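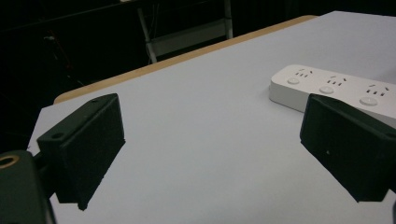
Orsolya Szénási thinks I am being unfair to the Ditano ceasefire. She wrote to me after my last post and said that a bad truce with observers in it is still better than a good one that exists only in speeches, and that people who have never had to cross the Inine at night should be slower to sneer at the paper it is written on.

Fair enough. I have never crossed the Inine at night. I read the text at my kitchen table in Ukthorpe, which is a safe place to be sceptical from, and I take the point. But I did read it, all 11 pages and both annexes, and I am more doubtful now than when I wrote the first post.

Start with the wording. Both sides "undertake to refrain from offensive action". It doesn't say what counts as offensive, and it doesn't say who decides. Anyone who followed the May truce will remember how that went. Each side shelled the other and each side called it a reply. There was a long argument over who had replied first, and by the time it had been typed up the truce had been dead for days. I had hoped the people drafting this one would have put in a plain definition. They have put in a footnote saying that a definition will be agreed later.

Then the observers. The announcement says the mission will "cover the full length of the line". The annex says there will be four posts. I got out the map, and two of the four are on the same road, on the western side, close to the hotel where the talks were held. The eastern bank, where most of the trouble has been, gets one post and a promise of regular patrols. How regular? Annex B says "as conditions allow". Conditions will not allow, in my view, on exactly the days when a patrol would be worth having.

Orsolya's answer to this is that observers are there to be seen as much as to see, and that a white vehicle on a bridge changes how a young man with a rifle behaves. I would like to believe it. I think it is sometimes true. It also depends on the young man believing that what the vehicle sees will go somewhere, and that takes me to the part of the agreement I like least.

Reports from the mission go to a joint commission. The commission is made up of equal numbers from both sides with a neutral chair, and it publishes findings by consent. Read that again slowly. A finding that one side broke the truce can be published only if that side agrees to it. I can't think why anyone would ever agree to it. Ernő Bodnár, who sends me long and patient emails about this sort of thing, tells me that the clause is common and that without it neither delegation would have signed. I'm sure he is right. He may even be right that private findings can be useful. They are no use at all to the people who live there, who will be told that the truce is holding until the morning it isn't.
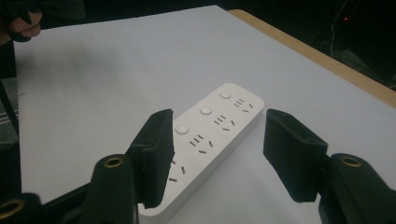 And there are 2000 of those people waiting on the prisoner lists, if you count families the way the campaigners do. The lists were supposed to be swapped on signing. What was swapped was a "commitment to exchange lists", and each government then went home and held a press conference about its own generosity. I watched both. They were very alike. The same phrases came up, the same solemn pause before the word "humanitarian", and neither minister gave a single name.

I keep being told that signing is the hard part. My own feeling, from years of reading these things as an amateur, is that signing is fairly easy when the hard clauses have been left out. There are photographs, everyone gets a handshake, the foreign ministries put out statements welcoming the step and urging restraint, and the reporters move on to somewhere noisier.

Several of you asked about the Szűcs plan, the earlier draft that leaked in the spring. Yes, I think it was better. It had published findings, fixed patrol times and a date for the lists. It was also turned down flat by both delegations – which Ernő says proves his case, and which I say proves mine. We have agreed to stop emailing about it for a bit.

What would change my mind? A third post on the eastern bank would help. So would one published report that says something awkward about somebody. Most of all I'd want the lists, with names on them, handed over before the first review meeting.

Orsolya says she will hold me to that if it happens. She is welcome to. I'll put her reply up in full when she has finished it, and the comments will stay open on this one as long as people keep to the agreement itself and leave each other's grandparents out of it.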